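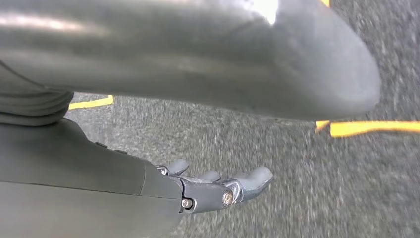 Gerardo Dimaculangan has been writing control software for the robot group at Kodard for long enough that he still thinks of the current codebase as the new one. His desk is at the back, next to the carpeted test area, and when we met he had two terminals open and was reading through a log from the morning.

His team owns the layer between the planner and the motors. The planner, called Turkomora, decides where the hand should go. The layer under it, Barasa, decides how the joints get there. Most of our conversation was about Barasa.

"People ask which part is the hard part, and they expect me to say the planning," he said. "For us it was timing. The planner would hand over a perfectly good path and we would execute it a little late, and then a little later than that."

The control loop runs once every millisecond. The planner works at a slower pace and sends a new piece of path every 100 milliseconds, when everything is going well. In the first version, Barasa waited for each piece before finishing the last one. If a message came late, the arm slowed down, and when the message arrived the arm sped up again to get back on schedule. The result was a small jerk that showed most clearly at the wrist.

"You could hear it before you could find it in the data," Dimaculangan said. "I spent a week looking at the motor gains. The gains were fine."

The fix was a buffer. Barasa now keeps 200 milliseconds of path in hand at all times and blends each new piece into the old one. If nothing new arrives, it brings the arm to a smooth stop along the path it already has. He described the change as boring, and said that most of the code he is happy with is boring.

It did bring a cost. With the buffer in place, the arm reacts later to a change of plan. If the camera picks up something in the way, part of the old path is already committed. The team argued about this through most of December and ended up with a second, faster route through the code, used only for stops.

"A stop skips the buffer," he said. "It doesn't ask the planner anything. I would not let anyone add a feature to that route, and people have tried."

Perception is handled by a separate program, Jalis, which reads the cameras, including the one near the hand. Dimaculangan did not write it, but he spends a lot of his time on its output. The view from the wrist moves whenever the arm moves, so each frame has to be matched with the position of the joints at the moment it was taken. When the two clocks disagree, an object sitting still on the floor seems to slide.

"We had 13 milliseconds between the camera clock and the joint clock. It doesn't sound like much. Swing the arm fast and look at where Jalis thinks the floor tape is, and it's in the wrong place."

The yellow tape on the carpet turned out to be useful for this. It does not move, it is easy to pick out against the gray, and the software can compare where a line should be with where the camera puts it. The team now runs a short clock check with the tape in view before each long test. If the lines drift as the arm changes speed, the test does not start.

Blur is a harder matter. During quick moves the carpet smears across the picture, and the edges of the tape go soft with it. Jalis gives every detection a confidence score, and for a long time Barasa ignored the score and treated every result the same. Now a low score means the last good estimate is kept and the new one is thrown out. Dimaculangan would like something better than that.

"Throwing it out is crude. There is still some information in a blurred frame — you know how fast the joints were moving, so you know which way the smear goes. We just haven't done the work."

The hand also has to be kept out of the results. Its fingers sit well inside the wrist camera's view, and so does part of the arm, depending on the pose. Jalis masks them using a model of the robot and the joint readings. Early on the mask was too tight, and a fingertip would sometimes be reported as an obstacle that followed the robot wherever it went. The planner did its best to avoid it.

"It planned around its own finger. The paths were valid. They were very strange, but they were valid."

I asked how the team tests changes. Every change to Barasa is replayed against 2,000 recorded runs before it goes near a motor. The replay checks joint limits, speed, and how far the commands differ from the ones sent by the old version. A large difference is not treated as a failure, but a person has to look at it and write down the reason. After that the change runs on the arm with the speed turned down.

He is less fond of the simulator. It is good for catching crashes and wrong signs, he said, and poor at contact, so finger work goes to the real hand early.

Next on his list is the tooling. Logs from the three programs are stored in three formats, and lining them up takes a script that only two people understand. He wants one viewer with one time axis, and has a rough version running on his own machine.

"It opens the file and it shows the joints and the camera together," he said. "It can't scroll backward yet. I'm working on that."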